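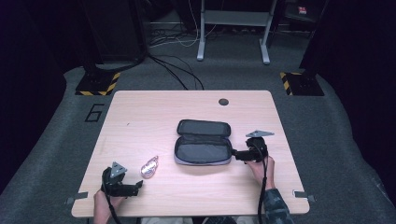

*Das graue Etui, aufgeklappt auf dem Tisch*

Hallo in die Runde,

am Sep 30, 2023 schrieb jemand auf der Liste:

> Ich fahre in die zweite Etappe ab Drernley und frage mich, ob man die
> Strecke bis Kumsa mit Gepäck an einem Tag schafft. In der Karte stehen
> 49 Kilometer, aber ohne Höhenmeter. Und gibt es unterwegs was zu essen?

Also wir haben das letztes Jahr im September gemacht, und ja, es geht, aber brecht bitte nicht erst mittags auf so wie wir! Bis zum Wehr rollt es wunderbar, danach kommt der lange Anstieg hinter Zunwood (der mit dem groben Schotter), und da haben wir mit vollen Taschen geschoben. Insgesamt waren wir 7 Stunden unterwegs, mit Pausen. Mit 28er-Reifen würde ich da ehrlich gesagt nicht mehr langfahren, lieber was Breiteres.

Essen: in Zunwood gibt es eine Bäckerei, die macht samstags früh zu. Danach kommt bis Kumsa nichts mehr, nicht mal ein Automat. Wasser bekommt man am Friedhof.

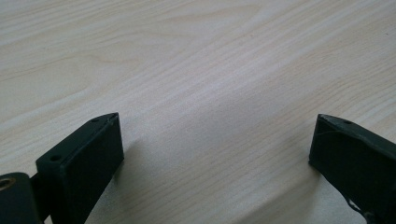 *Tischplatte, helle Maserung*

Zur Karte noch: die von Gonemico ist für den ersten Teil prima, aber hinter dem Wehr zeigt sie den alten Weg am linken Ufer - der ist seit dem Hochwasser gesperrt. Einfach über die Brücke und rechts bleiben, das ist ausgeschildert. Wir sind natürlich erst mal links reingefahren und durften umdrehen...

Übernachtet haben wir auf dem Platz direkt am Fluss, sehr einfach, sehr nett, viele Mücken. Es sind nur sechs Stellplätze für Zelte, also vorher anrufen.

Gute Fahrt, und schreibt mal, wie der Schotter inzwischen aussieht!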